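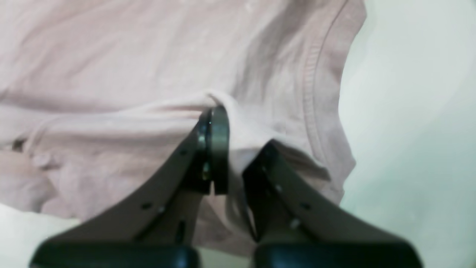 The Case Against the Perfect Fold

Viorica Gavrilă owns 27 T-shirts and can tell you where each one is, which is more than I can say for my car keys. They stand upright in two shallow drawers in her bedroom in Sustley, lined up by color like paint chips. She learned the method from a weekend class that cost her more than the shirts did.

"It changed my mornings," she told me. I asked how. She thought it over and said she no longer had to lift a stack to get at the one on the bottom.

I wanted to believe her. I have spent most of my adult life pulling shirts out of a heap, and I've been told by books, by a cousin and by the back of a detergent box that this says something about me. So for a month I folded everything, in the upright style, with the sleeves tucked in and the hem brought up to the collar. I also called people who handle shirts for a living, to find out whether any of it matters.

The first was Genivaldo Teixeira, who runs Conceição, a wash-and-fold shop with a long counter and a radio that never goes off. His staff fold in quarters. It takes them a few seconds a shirt, and customers rarely complain. "People bring me a photo of how they want it," he said. "I say fine, and I charge extra. Then they put it in the bag and sit on the bag."

His view is that cotton jersey doesn't care. It's a knit, it gives in every direction, and a crease pressed into it by a drawer will mostly drop out once the thing has been on a warm body through breakfast. What he does mind is the way people pick shirts up. They grab the middle, lift, and let the rest hang, then spend twice as long hunting for the shoulders. He starts from the seams. Find the two shoulder seams, he says, give it one shake, and lay it down. I tried this at home and it did help, though I'd have called it common sense if I'd thought of it first.

Khrystyna Pylypenko, who alters clothes from a back room in Hernen, was harder on the upright method. She dislikes anything that bends a ribbed neckline the same way week after week. She showed me a collar that had gone wavy and blamed the fold. I'm not convinced. The owner of that shirt also pulled it off by the neck every night, and she admitted as much when I asked.

Then there are the gadgets. Selura sells a hinged plastic folding board with a booklet of 24 pages, several of them devoted to socks, which the board can't fold. I used it for a week. The shirts came out flat and identical, and the board took up the space on the shelf where the shirts would have gone.

By the end of the month my drawer looked terrific. I showed it to my neighbor, Bram Verbeke, who keeps his own shirts on a chair. He admired it, took one out to see how it was done, and put it back as a ball.

I've kept the shoulder-seam trick and gone over to quarters, like Conceição. The good shirts get folded the night they come off the line. The ones I sleep in and paint in go into the bottom drawer however they land, and I shut it with my foot.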